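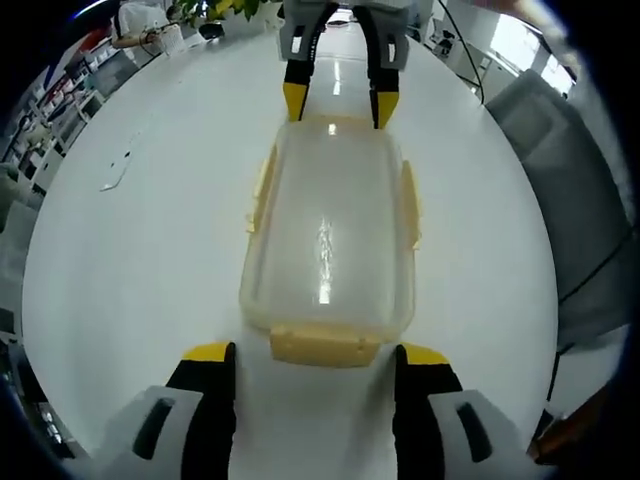 OK. The off-season is long and I have opinions, so I'm picking an all-time XI of club cricketers I have personally watched get out in ridiculous ways. One condition: you must have been a decent player. Anybody can be bowled by a straight one if they're bad enough.

Opening: Buenaventura, left-hander, Kistau CC. Once shouldered arms to the first ball of a final and lost his off stump. Walked off nodding, like a man whose theory had been confirmed. Made 1,087 runs that same season, so the theory must have been sound in general.

His partner is Mylene Lumbao, who has been run out by every captain she ever played under. In her first year as captain she ran herself out. Consistency at the top of the order, that's what we want.

At three, the younger Lalix. Hit wicket while celebrating his hundred. The bat went up, the bat came down, the bails went with it. The umpire ruled the ball was still live and I've heard him defend that decision at two separate barbecues.

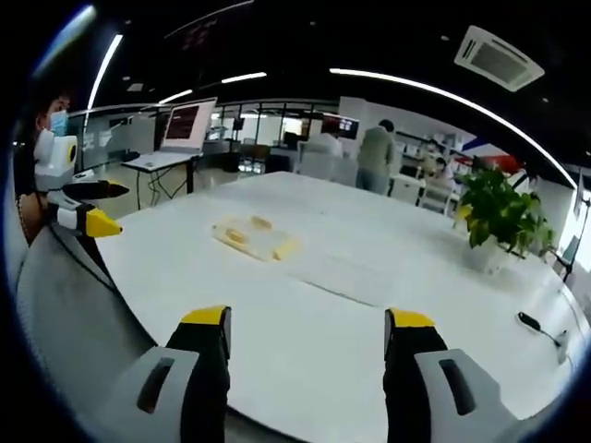
Four is the older Lalix, who was at the other end and laughed so hard he got stumped next over. They have to bat together. I don't make the rules. (I do make the rules.)

Five: the Bulau wicketkeeper with the beard. Timed out. He was on 0 for obvious reasons. He'd gone to move his car and got talking to someone about the car.

Six is me. Relax, it's my thread. Caught at slip off my own helmet, 116 needed, 8 down, batting well below six that day due to a disagreement about my footwork. I maintain it missed the glove. The glove was sore for a week. 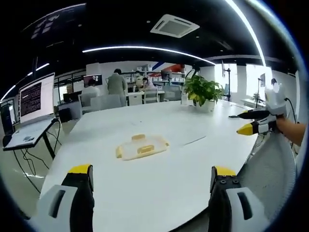
All-rounder at seven: Big Ferdie. Reverse-swept a full toss into his own foot and it rolled back onto the stumps so slowly that he had time to kick it away, considered it, and decided that would be undignified.

Eight, nine and ten are the entire Bulau seam attack, out to three consecutive balls, all trying to hit the same tree. The tree is fine. It was a hat-trick for a guy who bowls maybe twice a year and has mentioned it in every conversation since.

Eleven: Kistau's old off-spinner. Not out in 6 straight innings, then given out lbw while backing away to square leg. I'd like the ball tracking on that but we don't have ball tracking. We barely have a sight screen.
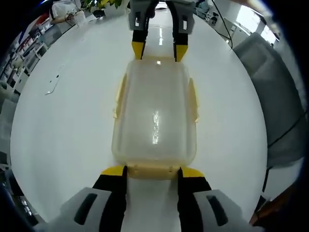
Twelfth man is whoever ran on with drinks in October and dropped the tray on a length. That spot kept low for the rest of the day and took two wickets, so technically our best bowler.

Several people are asking where the leg-spinner is. I've never seen one stay in long enough to get out in an interesting way.

Mylene has read this and would like it known that two of those were her partner's call. Noted. She's still opening. Next up, worst reviews by players in leagues that have no reviews. Send me yours

Last updated: 11/6/20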